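Harnov Folding Work Light, 2,000 Lumen

Back in stock. Same light as before, new hinge, thicker cord.

Good for crawl spaces, garages, under the sink, attic jobs. Two brightness settings, 2,000 lumens on high and 800 on low. Low is plenty for close up work and easier on the eyes. Stand folds flat behind the head for storage. Hook on the back swings out if you want to hang it from a joist or a ladder rung.

Cord is 24 feet. Grounded plug. Rubber feet on the stand, replacable, sold in pairs.

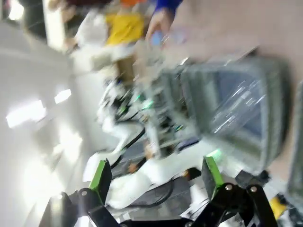 Does not come with a tripod. Fits the Barkeck tripod and the older Skemden one, but the Skemden needs the adapter plate (see Accessories). Will not fit the Bagheri clamp, please stop ordering them together, we just end up doing a return.

Indoor use or covered areas only. Not for rain. Let it cool before you fold it, the back gets hot on high.

Orders in by noon go out same day. Carry bags are on backorder til July, light ships without. Returns 30 days, unused, in the orignal box.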